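Tandau Community Workshop
Home Automation and Small Robots, Evening Course
Handout 6: The Two-Arm Cell, from Bench to First Task
Course tutors: Yaneth Marulanda and Percy Apaza

1. Purpose of the session

By this stage each group has one working arm and has completed the safety sheet. This session deals with placing two arms on a common rail so that they can share a work area. Students building at home should read sections 2 and 3 before cutting any extrusion, as the length of the rail decides nearly everything that follows.

2. The rail and the bases

Both arms are mounted on a single horizontal length of aluminium extrusion at the front of the table. Place the bases near the two ends and tighten the fixings only lightly at first. With the power off, move each gripper by hand to the middle of the table and then to the far corners. Both grippers must reach the middle without either elbow being fully straight. When this has been checked, tighten the fixings and mark the position of each base on the rail in pencil.

On the Zamani bench the rail is 538 mm long, and the bases are set in 50 mm from either end. Other lengths are acceptable, but the figures should be written in the group's build log.

3. Cables

The control boards are attached at the front, one for each arm, with the cable tray under the rail. Leave slack at every joint. A cable that is comfortable with the arm folded may be far too short with the arm extended, and most faults reported to the tutors in February were of this kind. Wires to a gripper camera should be led over the top of the gripper and kept away from the fingers.

4. The enclosure

The work area is closed at the back and on both sides. Any firm panel will do. A patterned covering is permitted, and so is a patterned table surface, provided that neither is changed between recording and replay. Malsha Dewan's notes on lighting, issued with Handout 4, still apply.

5. First task

The first task uses small battery-powered devices and their cells. One arm holds a part while the other approaches the pieces on the table. Groups should:

- run each arm alone at low speed;
- run both arms together with nothing on the table;
- add one device casing, then the cells;
- stop at once if the grippers touch.

Damaged or leaking cells must be handed to a tutor. They are not to be placed in the general waste.

6. Before the next session

Bring the build log and a drawing of your rail with the base positions marked. Questions about parts should be sent to Ulises Zapata. 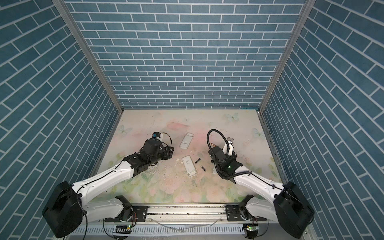

Figure 1. Two-arm cell with device casings and batteries between the grippers.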